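Drucken | Per E-Mail weiterleiten
Zuletzt aktualisiert: 15. November
Lesezeit: 6 Minuten

Neues aus der Simulationsecke: Wallon kann jetzt um die Ecke planen

So, ich bin wieder dran mit dem Beitrag aus der Softwaregruppe, und diesmal habe ich sogar etwas zu erzählen (beim letzten Mal waren es ja vor allem umbenannte Konfigurationsdateien, ich weiß, ihr habt es mir oft genug vorgehalten). Wir haben in den letzten Wochen den Bewegungsplaner ziemlich gründlich umgebaut. Wer Wallon nur vom Hörensagen kennt: So heißt bei uns der Teil, der aus "Greifer soll dorthin" eine Folge von Gelenkwinkeln macht, bei der unterwegs nichts zusammenstößt. Dekker ist die Simulation dazu, und Cement ist das Werkzeug, das beides zusammenklebt und nachts die Testläufe startet. Den Namen Cement habe ich mir nicht ausgedacht, aber inzwischen mag ich ihn.

Angefangen hat alles mit einem Fehlerbericht von Tsegereda Tamiru im Mai. Sie hatte einen Testlauf, in dem der Arm neben einem Tisch nach unten fahren sollte, an einem Gestell vorbei, und Wallon behauptete steif und fest, es gebe keinen Weg. Dabei sieht man mit bloßem Auge, dass da reichlich Platz ist! Ich habe den Bericht erst einmal auf den großen Stapel gelegt, mit dem Vermerk "vermutlich Toleranzen", und mich gefreut, dass ich ihn los war. Das war natürlich Quatsch, und Tsegereda hat mir das auch in aller Freundlichkeit geschrieben. Drei Mal.

Der Grund war am Ende ein ganz alter. Schmale Teile wie Pfosten und Streben haben wir für die Kollisionsprüfung immer in eine einzige Kiste gepackt, die das ganze Teil umschließt. Bei einem geraden Pfosten stört das keinen. Hat das Teil aber einen Knick, dann wird die Kiste riesig, und der Planer hält lauter Luft für massives Material. Und wenn dann noch die Tischkante danebenliegt, ist der letzte freie Streifen auch weg. Der Arm steht da, der Weg ist frei, und die Software sagt: geht nicht.

Jetzt zerlegen wir solche Teile vorher in kleinere Stücke, jedes mit seiner eigenen Hülle. Klingt nach einer Sache von einem Nachmittag, und so hatte ich es Hanneke De Bruijn auch angekündigt. Es wurden neun Arbeitstage. Die Zerlegung selbst ist harmlos, aber die Abstandsberechnung hat sich an drei Stellen darauf verlassen, dass es pro Teil genau eine Hülle gibt, und eine davon steckte in einem Modul, das seit Ewigkeiten niemand mehr aufgemacht hatte (der Kommentar oben drin lautete "vorläufig"). Hanneke hat das alles mit mir durchgesehen und nebenbei noch einen Vorzeichenfehler gefunden, der mit der Sache überhaupt nichts zu tun hatte. Danke dafür!

Was mir beim Suchen am meisten geholfen hat, war die Ansicht aus der Greiferperspektive. Von außen schaut man auf so eine simulierte Zelle und denkt, ja, passt doch. Hängt man die virtuelle Kamera aber hinter den Greifer und blickt zwischen den Fingern hindurch, bekommt man ein ganz anderes Gefühl dafür, wo es eng wird und wo nicht. Ich habe mir angewöhnt, bei jedem merkwürdigen Ergebnis zuerst dorthin umzuschalten.
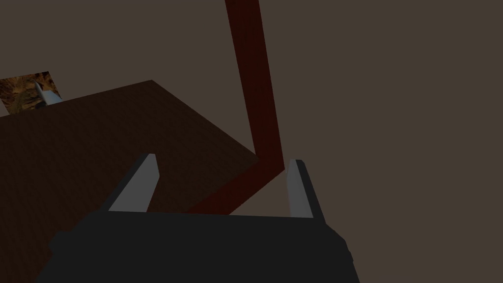 Blick über den Greifer in der Simulation: links der braune Tisch, zwischen den Fingern das untere Stück der roten Strebe.

An der Strebe sieht man auch gleich, was ich mit dem Knick meine. Oben läuft sie fast senkrecht, dann biegt sie neben der Tischecke scharf nach links unten ab. Packt das mal in eine einzige Kiste und überlegt euch, was dann noch übrig bleibt. Mit zwei Hüllen, eine für jeden Abschnitt, sieht die Welt schon sehr viel freundlicher aus.

Schön ist die Darstellung nicht, das gebe ich gern zu. Der Hintergrund ist einfarbig graubraun, Schlagschatten gibt es keine, und die Finger sind glatt und ohne jede Oberfläche. Für den Planer spielt das keine Rolle, der rechnet mit Geometrie und schaut sich keine Bilder an. Für die Wahrnehmungsleute ist es ein anderes Thema, und da wird im Moment lebhaft diskutiert. Die einen wollen Licht und Texturen möglichst echt haben, die anderen lieber möglichst bunt und zufällig durchgewürfelt, damit sich das Netz nicht an einem bestimmten Braun festbeißt. Ich halte mich raus - ich bin schon froh, wenn die Tischkante in der Simulation dort liegt, wo sie laut Modell liegen soll.

Ein paar praktische Dinge für alle, die mit Wallon arbeiten:

Eure alten Zellenbeschreibungen laufen weiter. Teile ohne Angabe zur Zerlegung werden beim Laden automatisch untersucht, und wenn die Hülle im Verhältnis zum Volumen auffällig groß ist, schreibt Cement eine Warnung ins Protokoll. Bitte lest die auch! Ich weiß, dass unsere Protokolle lang sind, deshalb steht die Warnung jetzt ganz am Ende und nicht mehr irgendwo zwischen den Lademeldungen.

Der Sicherheitsabstand gilt ab sofort pro Hülle. Wer ihn früher von Hand heruntergedreht hat, um überhaupt einen Weg zu bekommen (ich nenne keine Namen, ich habe es selbst gemacht), sollte ihn dringend wieder auf den Standardwert setzen. Sonst fährt der Arm jetzt wirklich so knapp vorbei, wie ihr es ihm erlaubt habt.

Die Planung dauert bei verwinkelten Zellen etwas länger, das merkt man vor allem beim ersten Aufruf. Danach liegen die Hüllen im Zwischenspeicher. Wenn ihr die Geometrie ändert, müsst ihr den im Moment noch selbst leeren, mit dem Schalter, der in der Anleitung unter "Zellen laden" steht. Das soll automatisch gehen, tut es aber noch nicht. Ich habe einen halben Tag damit verloren, einem Pfosten auszuweichen, den ich längst gelöscht hatte.

Bei Dekoson haben sie die neue Fassung schon in der Vorabversion laufen und uns sechs Zellen geschickt, an denen der alte Planer regelmäßig gescheitert ist. Fünf davon gehen jetzt. Die letzte ist gemein, da muss der Greifer mit geöffneten Fingern in einen Spalt, in den er so schlicht nicht hineinpasst, und Wallon kommt von allein nicht auf die Idee, vorher die Finger zu schließen. Tsegereda hat dazu einen Vorschlag geschrieben: Die Fingerstellung soll als zusätzliche Größe in die Planung, so wie ein weiteres Gelenk. Ich finde das sehr einleuchtend und habe gleichzeitig ein bisschen Angst vor der Laufzeit. Ein erster Versuch liegt in ihrem Zweig, wer mag, kann ihn sich ansehen und Kommentare hinterlassen.

Ach ja, die Kameraansicht hinter dem Greifer ist in Dekker jetzt fest eingebaut. Bisher musste man sich dafür die Transformation selbst zusammenbasteln, und bei mir stand das Ergebnis anfangs regelmäßig auf dem Kopf. Ihr findet sie im Menü unter "Ansichten". Dass der Tisch darin schräg liegt, ist normal, die Kamera dreht sich eben mit dem Handgelenk mit. Hanneke hätte gern noch einen Knopf, der das Bild gerade rückt, und der kommt auch, sobald ich mit dem Zwischenspeicher fertig bin.

Fehlerberichte bitte wie immer mit Zellenbeschreibung und Protokoll an die Softwaregruppe. Und falls ich "vermutlich Toleranzen" zurückschreibe, schickt sie einfach noch einmal.

Drucken | Per E-Mail weiterleiten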